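Story Order and Framing Matter in Single-Author Science Fiction Collections
Project report, second-year module in Book History and Publishing 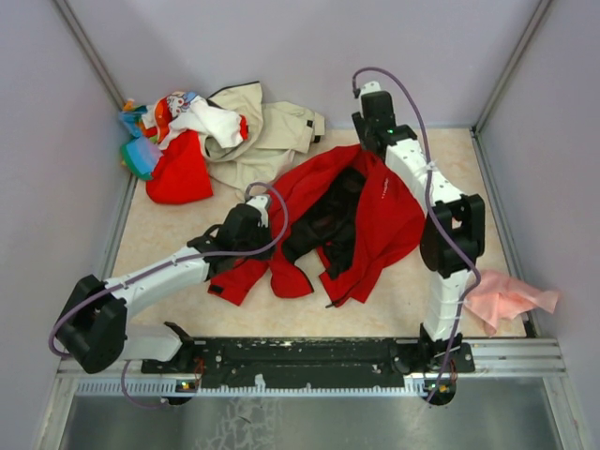

Figure 1. Two robot arms on a black mounting rail, with clothing on the floor panel.

1. Introduction

Single-author collections of science fiction stories are usually put together after the stories have appeared elsewhere. The order in which the stories were first published is therefore known, and it can be compared with the order in which the book prints them. Where the two differ, someone has made a decision. This project set out to record such decisions across a group of paperback collections and to see whether they are connected with the framing matter in the same books, meaning introductions, headnotes, afterwords and the text on the back cover.

The project does not assess the quality of the stories. It also leaves out anthologies with several contributors, where order is affected by permissions, fees and the standing of the authors, and would need a different method.

2. Source material

The books came from the Cullum bequest, which is held in closed storage and may be consulted at the reading desk. The bequest is strongest in British paperback reprints. It has a printed shelf list but no contents notes, so all story titles had to be copied from the books themselves.

The sample consists of 60 collections. A book was included if it met these conditions:

It contained at least four stories by the same author.
Every story had been published before, and the copyright page or a bibliography gave the year.
The text block was complete, including the preliminary pages.

The third condition excluded more books than expected. Loss of the first leaf is common in glued paperbacks, and this is often where the publishing history is given. Several otherwise suitable volumes from the Guerreiro list had to be set aside for this reason, and that publisher is under-represented in the results.

Bundisent collections form the largest group from a single publisher. The firm used a standard layout in which the acknowledgements page lists each story with its magazine and year, and this made the work much quicker.

3. Method

3.1 Recording

Each book was given one record in Forska, the database used for the module. The fields were author, title, publisher, year of the collection, story titles in printed order, year of each story, and presence or absence of each type of framing matter. Where a story had been revised for book publication, the year of the first version was used and a note was added.

3.2 Measuring order

Each collection was placed in one of three classes. "Chronological" means that the stories run from earliest to latest with no exceptions. "Near-chronological" means that moving a single story would make the order chronological. All other books were classed as "arranged". Stories from the same year were treated as tied, and a tie could not by itself move a book out of the first class.

A correlation coefficient was considered and rejected. With short contents lists, one displaced story has a large effect on the value, and the result would have suggested more precision than the material allows.

3.3 Framing matter

Introductions were measured by word count. A limit of 900 words was used to separate short introductions from long ones. The limit was fixed after a pilot on a small number of books, in which the lengths fell into two groups with a clear gap between them. Headnotes were recorded as present only if they were attached to individual stories.

Back-cover text was copied in full. It was then coded by 2 readers working separately, who marked whether it named individual stories, described plots, made claims about the author, or quoted reviews. Disagreements were settled by discussion and the original codes were kept. The back-cover copy was cut at 125 words for coding, which affected only a few books with unusually full covers.

4. Results

4.1 Order

Most of the collections were arranged. Strictly chronological order was uncommon and was found mainly in volumes described on the cover as "best of" or "complete". Near-chronological books formed a small middle class. In nearly all of these, the displaced story was the one that gave the collection its title, and it had been moved to the front.

The title story was placed first or last far more often than in any position between them. In the Bundisent books it was usually first. No firm statement can be made about the Guerreiro books because too few were available.

4.2 Introductions

Long introductions were associated with chronological order. The introductions in these books tended to treat the author's work as a development, and several refer directly to the dates of the stories. Short introductions were found in all three classes. Those written by the author were shorter than those written by another person, and they said more about where the stories had been sold than about what they contained.

4.3 Headnotes

Headnotes were rare. Where they were present the book was generally arranged, and the notes explained links between neighbouring stories. In one case the notes referred to an order different from the printed one. The contents list had presumably been changed at a late stage without the notes being revised.

4.4 Back covers

The stories named on a back cover were usually those nearest the front of the book. This was the clearest result of the project. It held for chronological books as well, although the effect was weaker. Plot description was more frequent than claims about the author, except in collections published late in a career, where the reverse was true.

The readers agreed on whether a story was named. They agreed less well on what counted as a claim about the author. Phrases such as "a master of the form" were coded consistently, but phrases describing the stories as "unmistakable" or "like no others" were not, and the coding guide should have covered them.

5. Discussion

The link between back-cover text and story position has at least two possible explanations. Copywriters may have worked from the opening stories only, or editors may have placed the strongest stories first and the copywriters may have reached the same judgement. The books alone cannot separate these. Editorial correspondence might do so, but none was found for the titles in the sample.

The bequest reflects one collector's buying. Reprints outnumber first editions, and later printings sometimes carry new cover text with an unchanged contents list. Where this was known, the record was marked, but an earlier printing was not always available for comparison.

6. Further work

The Forska records should be extended to the hardback collections in the same bequest, which were not opened for this project. A replacement source is also needed for the damaged Guerreiro volumes. The coding guide for back-cover text is being revised, and the disputed phrases will be coded again under the new wording before the records are deposited in March.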